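Tips for the fruit table (from someone who used to just pack fruit)

Saturday, September 17, 2022
259 shares | 3 comments

I packed mixed fruit boxes at Raltwood for years with my own two hands, which came free with me and needed no charging. Then the company bought a sorting line from Wevura, and the line needed to be shown what a person does with a tomato. So now a few of us spend part of the week with a gripper in each fist, moving fruit around a dining table and getting recorded while we do it. It pays the same as packing. You sit down less than you'd expect and you wash a lot more plums.

What follows is what I've picked up, mostly by dropping things. Some of it is good for any kitchen, robots or no robots.

Sort your fruit by how much it resents being touched. Start with citrus, which forgives everything. Cherry tomatoes come later in the shift, once your hands have settled down. If you begin with the tomatoes you will be wiping up tomatoes.

Open wide before you go in. New people creep up on the fruit with the fingers half shut, nudge it, and then chase it across the cloth. Come in open and square, get the pads on both sides, close slowly and stop when it stops moving. Ramiro Urquijo trained me and his only instruction was "less." He said it for two days.
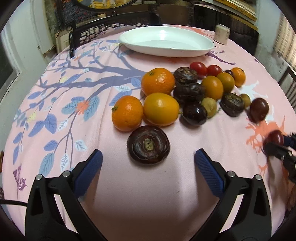
Water chestnuts deserve a paragraph of their own. The sides curve away from you and the skin is slicker than it looks. Take them across the widest part and keep the lift low. At home, buy the hard ones and leave any with soft spots. Scrub off the mud before you peel, or the mud ends up on the white part, and then you've peeled it for nothing.

Wash everything and then dry everything. A damp mandarin squeaks out of the pads like soap. Spread the fruit on an old dish towel for a while before you start. The same goes for your fruit bowl at home: it all keeps longer dry, and grapes especially will punish you for putting them away wet.

Pick a tablecloth you don't love. Cloth beats bare wood for this work, as round things stay where you put them, but it will take juice. Cold water right away, from the back of the stain, then a bit of dish soap. Leave the dryer alone until the mark is gone. We have a cloth at the Beddoe Street place that has been through every fruit in the market, and I've stopped taking it personally.

Smooth the cloth, too. One ridge under a plum and your gripper pushes the ridge ahead of it and the plum goes touring.

Mind your cables. Run them off the side you don't reach across, and leave slack. I have cleared half a table with one sleeve and one cable, and that was with Jae-hoon Tak from the Wevura side standing there, being very polite about it. He told me the dropped ones are useful too, as long as I pick them up again at normal speed and without remarks.

That last part is harder than it sounds. Your hands speed up when you're annoyed. Mine do, anyhow. If you've fumbled the same fruit again and again, put the grippers down, shake out your wrists and go look out of a window.

Wrists, since I've brought them up. Keep your elbows in and raise the table if you can. If you can't, a wider stance brings you down a little and costs nothing. Change hands for the heavy pieces. Packing used to get me in the lower back and now it gets me in the thumbs, so I suppose that counts as variety.
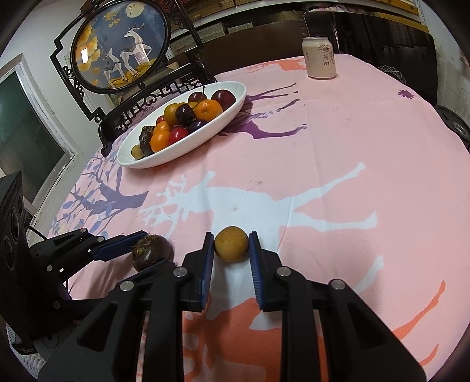 Small pale fruit bruises late. You set it down looking perfect and by the next morning there's a thumbprint on it, or a pad print, in our case. Rotate your stock so that the same poor thing isn't picked up all afternoon, and eat the worked ones first. Bruised plums and pears go into a pan with a spoon of sugar and a strip of orange peel. Cook until they slump. It's good on oatmeal and it hides the evidence.

Anything hairy or fibrous on the outside, brush it over the sink before it comes anywhere near the pads. The fluff gets in the ridges. An old toothbrush and warm water gets it out, and you want to do it at the end of the shift and let the pads dry overnight.

Now for what people ask me at the market in Ziluvcombe, which is whether I'm teaching the thing that will take my job. Probably some of it. The line already does oranges on the early shift, and the early shift has fewer people on it than it did. They moved to checking and to the table work, except the ones who didn't care for either and left. I miss a couple of them, and I miss the radio, which we can't have on during recording.

What I'd tell anyone whose workplace is about to go this way is plain enough. Ask in writing what your hours look like after the recording is done. Ours are promised through October and I have that on paper. Ask who fixes the line when it jams, and get yourself shown how. I learned to clear it, and I am suddenly very popular before breakfast. Ask for the breaks to be written down as well, as no machine has ever needed the bathroom and the schedule tends to get drawn up with the machine in mind.

And label your own lunch. I brought in two nice mandarins last week and somebody recorded them.

Next time: getting plum juice out of cuffs.

1,987 views | Share | Print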